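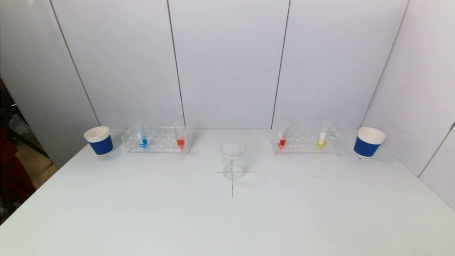

Four tubes, two racks, two paper cups and a beaker.

I have a low opinion of colour mixing as an activity. It gets wheeled out at every open day and every wet half term, somebody pours blue into yellow, a room full of six year olds says "green" in a bored voice, and an adult writes the word science on the board. So when Jamila Wijesinghe asked whether I'd help her plan a table for the family afternoon at Skirby, I said yes to the afternoon and made a face about the topic.

Her argument was that children like it. My argument was that children also like the hand dryer in the toilets. We left it there and I agreed to try the thing properly before moaning any further.

The layout is hers. She is very keen on symmetry, and I will admit it looks smart: a cup at each end, a clear rack next to each cup, the beaker by itself in the middle on a cross drawn on the table. Blue and a sort of red-orange on the left, red and yellow on the right. On a white table against a white wall, even a small puddle of colour at the bottom of a tube shows up well. I had expected to need far more liquid than that.

Still, I have questions about the colours. Why have a red and a red-orange at all? If you give a child those two and ask what happens, the answer is "not much", and the child is right. Jamila says that is a result too. Elie Geagea, who was meant to be on my side, agreed with her and said that the dull pairs make people look harder. I think people who say this have never stood behind a table for 3 hours being told that nothing changed. I'd swap the red-orange for plain water and let them see what thinning does.

The cross I have come round to. I took it for fussiness when I first saw it, a mark for a beaker as if a beaker might not know where to go. But I tried our run-through several times over and the beaker wandered towards me every time I picked it up. By the third go it was near enough to the edge for an elbow to have it. Putting it back on the lines takes no thought at all. I'd go further and mark the racks as well.

The cups I'm less sure of. They have a blue sleeve and they look tidy at the corners, and Jamila wants one for rinsing water and one for waste. Fine, but they are the same cup. Two matching cups with opposite jobs, on a table run by tired adults, is asking for someone to rinse a tube in the dregs. I suggested writing on them. She felt this would spoil the look. We are still talking about it.

I also don't believe the racks will stay as neat as that. Clear plastic is lovely for seeing the liquid and hopeless for seeing the holes, at least with my eyes, and I missed more than once putting a tube back. Radomir Vlachou offered to ring the holes we need with a marker pen, which would take him two minutes, and I'd let him.

What I did like, and I'll say this quietly, was how little there is of everything. Most of these tables are buried in bottles and pipettes and laminated sheets. With so few tubes out, you have to decide what to pour first, and you only get the one go before somebody has to refill. My niece, who is 9, took ages over her choice. She went for blue and yellow in the end, the wretched child, and got green.

The plan for now is to keep Jamila's layout, lose the red-orange if I can win that one, and label the cups when she isn't looking. The next run-through is in June, and Nour Sleiman is bringing the food colouring, so the shades may all be different by then anyway.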